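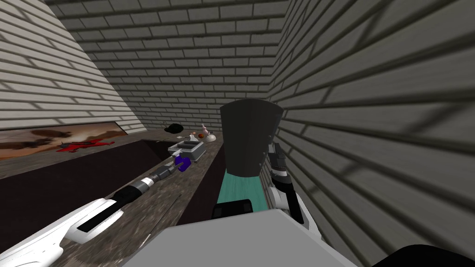 Polik Open Day Recordings: README

What this is

Simulated counter-top sessions from the February open day at Flastmont, where visitors drove a two-armed robot around a brick-walled kitchen that exists only on our server. The release has 22 sessions. Five of the drivers had used the rig before, and it shows less than you'd hope.

Maintained by Iresha Haque. Complaints go to her too.

The counter

The tray near the middle is the target object in every session. Visitors called it a toaster, a lunchbox and "the thing," so the label file just says tray. The small items at the far end are clutter and were never part of the task, though 7 drivers went for them anyway.

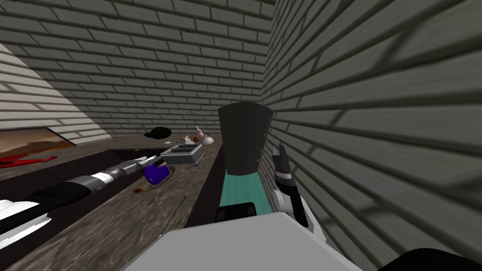
Views and known problems

Each session has views from the robot's body and a close view at a gripper. The close view sees a lot of masonry. If you are training on it, expect your model to become well informed about brick.

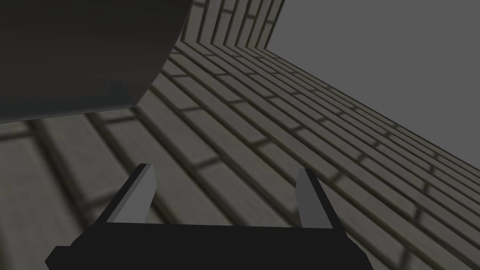 Session 19 has no audio because the Plova headset was muted, and the driver narrated the whole thing beautifully. Timestamps before 10 a.m. are off by one hour. Fung format only for now; a converter is in the tools folder and mostly works.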